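Cuaderno de taller. Marulanda, sección de encuadernación y conservación
Junio. Anotación de las 16:40

Asunto: adhesivos para el lote de registros parroquiales procedente de Clundwood.

Se reanuda la anotación interrumpida por la mañana. El lote consta de 28 volúmenes, de los cuales ocho presentan el lomo desprendido y requieren intervención completa. Los restantes quedan clasificados como de intervención parcial, salvo nueva indicación de la dirección técnica. El volumen de mayor extensión alcanza las 491 páginas y ha sido apartado en la estantería baja, en posición horizontal, con cartón neutro por ambas caras.

Se prepararon dos adhesivos para la serie de ensayos. El primero es engrudo de almidón de trigo, cocido a fuego lento y pasado dos veces por tamiz de crin. El segundo es una mezcla del mismo engrudo con metilcelulosa, en la proporción que figura en la hoja fijada en la puerta del armario de reactivos. La consistencia del primero resultó correcta a la segunda cocción; la primera hubo de desecharse por formación de grumos. Conviene recordar que el agua debe incorporarse fría y que el remojo previo del almidón no ha de abreviarse, como se hizo en esta ocasión por falta de tiempo.

Las probetas se cortaron en papel japonés de dos gramajes, con la fibra en sentido paralelo al lomo. Se adhirieron sobre recortes de papel de trapo sin valor documental, de la caja de desechos del taller, y se dejaron bajo peso entre secantes. Los secantes se cambiaron a las 10:15 y a las 12:30. En las probetas con engrudo solo, el refuerzo conserva buena adherencia, pero se aprecia una ligera tensión en el borde exterior, más marcada en el gramaje alto. Las probetas con mezcla admiten mejor el plegado y se levantan con humedad moderada sin arrastre de fibra, condición exigida por el pliego de Clundwood en materia de reversibilidad.

Queda pendiente el comportamiento de ambos adhesivos sobre tinta ferrogálica. Se ha solicitado a Madura el envío de tiras indicadoras, dado que las existencias del taller están caducadas. Hasta su recepción no se aplicará humedad directa en los folios manuscritos, ni siquiera en los márgenes.

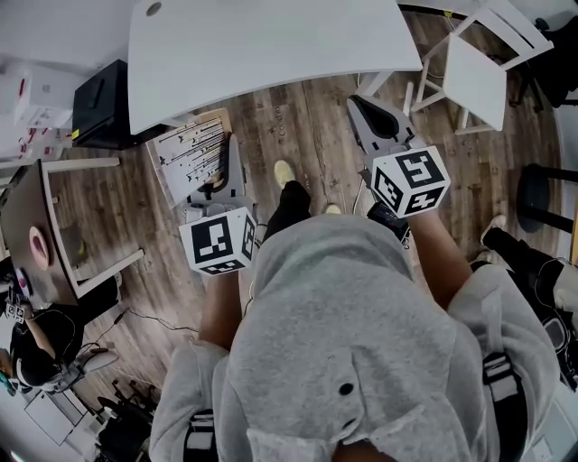 Naveen Pandey objeta que la mezcla no debería emplearse en los lomos, puesto que su menor fuerza inicial obliga a prolongar el prensado y en los volúmenes gruesos el cuaderno central tiende a desplazarse. Propone reservarla para los refuerzos de fondo de cuaderno y mantener el engrudo solo en las dos primeras capas del lomo, con una tercera de mezcla como acabado. Añade que en los libros de Drurkum se procedió de ese modo y que, en la revisión posterior, ninguno presentaba grietas.

Se toma nota de la objeción y se acepta parcialmente. Se montarán dos maquetas de lomo, una según cada procedimiento, con cuadernillos de papel sin imprimir cosidos sobre cintas. Se abrirán y cerrarán en sesiones separadas, y el resultado se consignará en este mismo cuaderno antes de intervenir en ningún original. Falta localizar el expediente de Drurkum; en el índice figura con la signatura 402, pero en su lugar se encontró una carpeta de facturas de cartón.

Otras observaciones. El higrómetro de la sala de secado y el del pasillo no coinciden. La diferencia es pequeña, aunque suficiente para invalidar la comparación entre probetas secadas en una y otra dependencia. Se ruega al personal que utilice exclusivamente la sala de secado hasta que ambos instrumentos hayan sido contrastados.

La prensa de percusión conserva holgura en el husillo. Puede emplearse para el prensado ligero. Para el enlomado se utilizará la prensa horizontal, previa reserva en la hoja correspondiente.

Respecto de las pieles, se mantiene el criterio acordado: no se sustituirá ninguna cubierta original, aun en los casos de pérdida en cofias y puntas. Los injertos se harán con piel de curtición vegetal, chiflada hasta el espesor necesario y teñida antes de su colocación. El tono castaño preparado en mayo resulta demasiado rojizo para los volúmenes más antiguos y habrá de corregirse. Se guardó una muestra en el sobre pegado a la contracubierta de este cuaderno.

Tareas pendientes:
Preparar engrudo nuevo, con remojo completo.
Coser los cuadernillos de las dos maquetas.
Reclamar a Madura el plazo de entrega de las tiras.
Buscar la carpeta 402 en el archivo intermedio.
Afilar la chifla grande y revisar la pequeña, que presenta una mella cerca de la punta.

Los tamices quedan lavados y en el escurridor. El engrudo sobrante se ha guardado en frío, tapado y rotulado; no debe usarse en originales.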